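Section 9: Running the garment demo for visitors

1. Set the bed height in the Treltex console and lock the base.
2. Lay one dark T-shirt on the white duvet, within reach of both arms.
3. Keep visitors behind the chaise, then select Program 239.

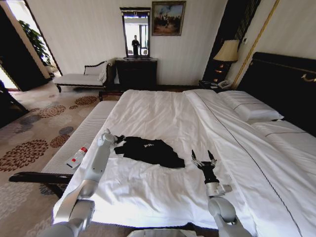 Figure 9-1. Left gripper at the sleeve area, right gripper open.

CAUTION: Do not reach over the bed while either arm is powered.

4. Let the program run to its end – do not straighten the shirt by hand.
5. Check the fold against Figure 9-2.
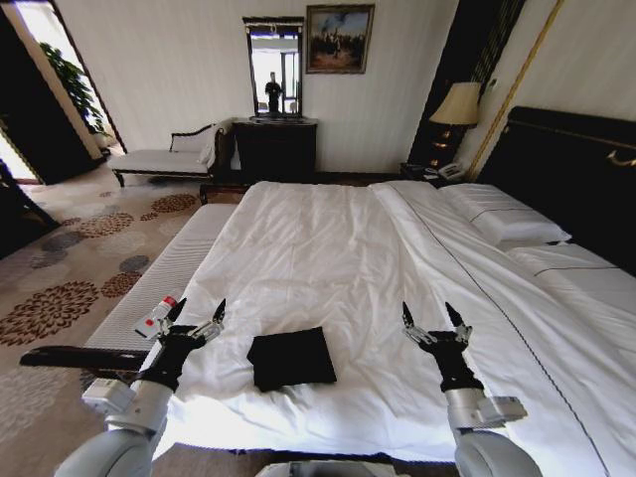

Reading time: 2 min

Note: The order of the figures is not a timing reference. If error 2909 shows, press Stop and repeat from step 2.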